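Ticket: left hand grip drops out partway through fruit pick-and-place recordings
Project: Gudasura tabletop set
Opened: January 2019
Status: open, workaround in place
Priority: was high, now medium

Okay, I'm putting everything in one ticket, as my notes are spread over three chat threads and a sticky note and I can't keep sending people to all of them.

Short version first. We're collecting examples for the Gudasura set, where somebody wears the headset and gloves and drives the humanoid through small table jobs, and the learning side trains on the recordings. The job this round is fruit and dishes on the glass table. Pick up the fruit, put it in the dish, let go, hands back to rest. Apples were fine. Oranges were fine. Then we moved on to the pineapple, and the finger data on the left hand started going flat in the middle of episodes. The arm keeps moving, video keeps rolling, joint angles for the arm look perfectly healthy, and the fingers just report the same value over and over until the operator opens the glove all the way. Then everything snaps back like nothing happened. Very annoying!

Why it matters: an episode with flat fingers looks completely normal on playback. You only see it if you plot the hand channels. So before I noticed, we had 2,451 episodes sitting in the "good" folder and no idea how many had this problem in them. I ran a quick check script over the lot and it flagged 144. Not a disaster, but nearly all of them are pineapple, and the pineapple is the one we're short on.

What I tried, in the order I tried it (yes, I know, I should have started with the logs):

1. Restarted the glove software. No change.

2. Swapped the glove for the spare and redid the calibration. Thought I had it, because the next bunch of takes came out clean. Then it came right back after lunch.

3. Reseated the hand connector at the forearm. It was snug already. No change, and now I have opinions about whoever picked that latch.

4. Turned the recording rate down to 30 a second in case we were choking the bus. Flat spots still there, only shorter on the plot, so that told me next to nothing. I've left it at 30 anyway, since that's what the learning side resamples to.

5. Finally read the hand log. Every flat spot lines up with a current warning from the finger driver. It isn't a fault, so it never pops up on the operator screen. It's a little one-line warning that says the fingers hit the hold limit and the driver is keeping the last position.
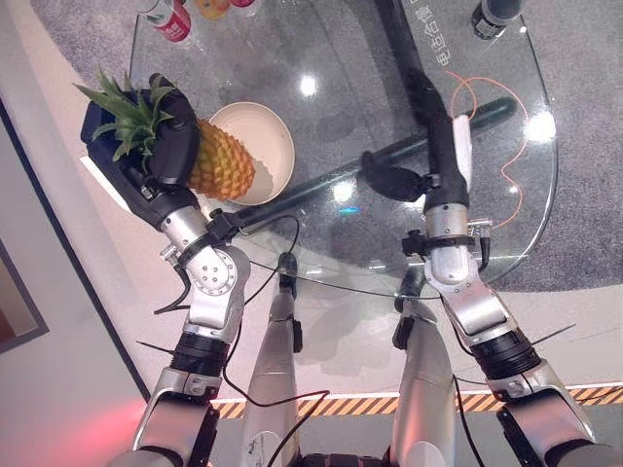
So that's where I got suspicious of how we were grabbing the thing. With an apple you close the hand and you're done, the fingers stop where the skin is. With a pineapple everybody squeezes. I squeeze too, I looked back at my own takes and I'm as bad as anyone. You want to be sure you've got it, and the glove gives you no feel at all, so you just keep closing. The driver hits the limit, holds, and stops sending fresh finger values. It's protecting the motors and I'm not mad at it, I only wish it would say so somewhere a person might look.

The limit lives in the hand config and ours was set to 700. I don't know who set it or when. My best guess is it was copied over from the Baidoo setup back in October, when that project was using the same style of hand for softer stuff and wanted it gentle. I asked in the channel and got two shrugs and a thumbs up.

I haven't raised it. I'd like somebody who knows these motors better than me to say what's safe before I touch that number. Please don't "just try" a bigger one on a busy recording day, either. We have one spare hand and it's promised to another group.

6. Changed the grasp instead. This is the one that worked. Come in from the side, get the fingers near the base of the crown, close until you see contact on the video, then stop closing your own hand. Feels wrong for the first few takes. After that it's easy. I did a long run this way and the hand log stayed quiet the whole time.

One side effect to know about: the new takes look different from the old ones. The approach is lower and slower, and people tend to pause before they close. I asked whether that's bad for training and the answer was "mixed is fine as long as it's labeled," so please label it. Tag is side_grasp, all lower case, underscore, no spaces. The check script won't find "Side Grasp" and I'm not rewriting it again this week.

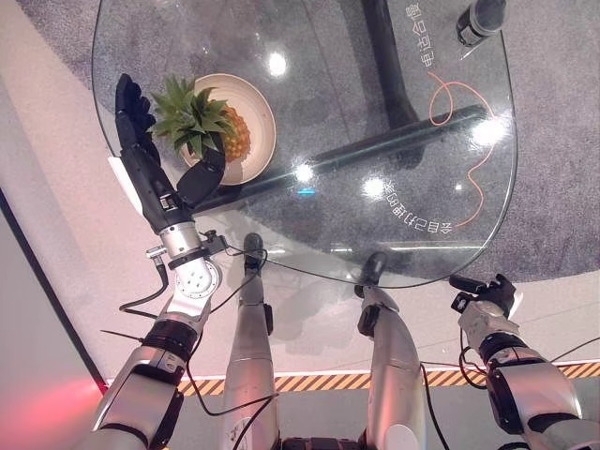 Pukport Teleoperation and Data Collection Team

Update, next shift. A few things came up once more people started using the side approach.

The thumb. Some of you are bringing the thumb up against the leaves and some are tucking it under the fruit. Both are okay with me. I checked both in the log and neither one trips the warning. If the thumb slips and you have to go again, keep recording. Retries are useful, the learning side asked for more of them. Only stop if the fruit leaves the table or you bump the glass hard.

The other arm. Please park it where it can be seen, and leave it there. There were a few takes where it drifted during the grasp because the operator let their free hand drop. The model will happily learn that too, and then we'll get a robot that sags on one side every time it sees a pineapple.

The tracker. The fruit position estimate still jumps now and then on the clear tabletop. I lost an hour thinking it was part of this problem and it isn't. It has its own ticket. I suspect the bright reflections from the ceiling lights, but that's a hunch and I haven't tested it. Don't reject an episode for it, we don't feed that estimate to training anyway.

The flagged episodes. I moved them out of "good" and into a folder called flat_fingers. Not deleted! The video and the arm data in there are still fine, and somebody may want them for the vision part. If you need them gone for disk space, ask me first.

Support reply from Purkix (they make the glove bridge), pasted here so it doesn't get lost in my inbox:

"Thank you for the logs. The bridge forwards the last value received from the hand driver and does not mark it as stale. We can add a stale flag to the outgoing message. No release date yet."

Which is a pretty good answer, I think. With a stale flag I could put a big ugly banner on the operator screen and we'd catch this on the spot. I wrote back and said yes please.

Still to do:

- Get a yes or no on raising the hold limit from 700
- Show the driver warning on the operator screen, even if it's only text in a corner
- Run the check script at the end of every shift until the flag shows up (command is pinned in the channel)
- Re-record pineapple takes to replace the 144
- Find out if the right hand has the same setting, I only looked at the left config

I'm leaving the ticket open until the re-records are in. If you see flat fingers with the side grasp, add the episode number and the hand log here and ping me, because that would mean I've got the cause wrong.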